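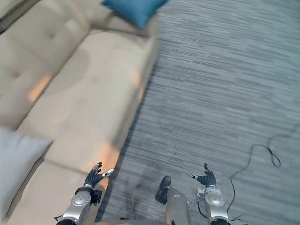
Week 3: Sitting comfortably — a short history of upholstery

Welcome back! Last week we left the plain wooden bench behind, and now we get to stuffing, springs and buttons, my favourite part of the whole course.

Early padding was horsehair, teased out and stitched down by hand. It slid about under the cover, so makers pulled twine right through and tied it off. Tufting began as a repair for lumps and became a fashion.

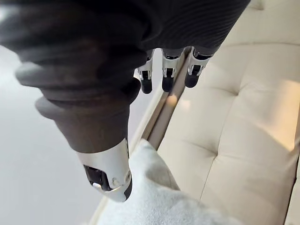
Cream tufting on a sofa cushion.

Then came foam. The Birkdale workshop switched in 1952 and kept its old horsehair pattern book, all 52 pages of it. Do look at the folds on page 37 — they are lovely.

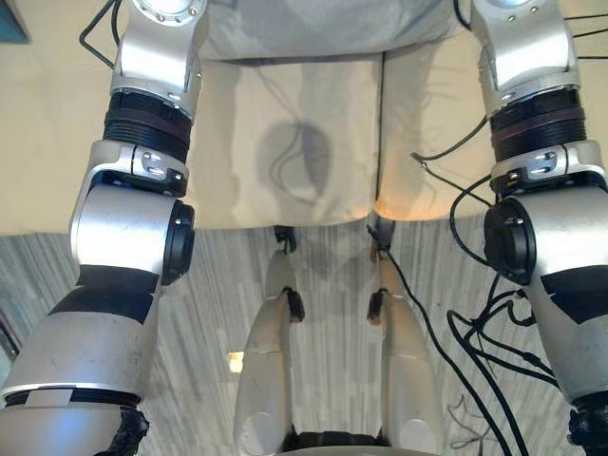 Why did makers keep the buttons once foam arrived?
Buyers liked the look, and buttons still stop a loose cover from shifting.

Springs deserve a word too. A coil spring is tied in eight directions in the best work, which takes 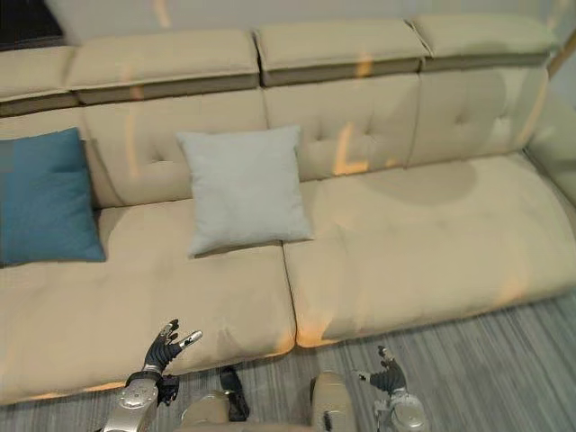

well over an hour for a single seat, and you can feel the difference the moment you sit down.

For next time, read the Kovalchuk chapter on webbing and bring a scrap of heavy cloth.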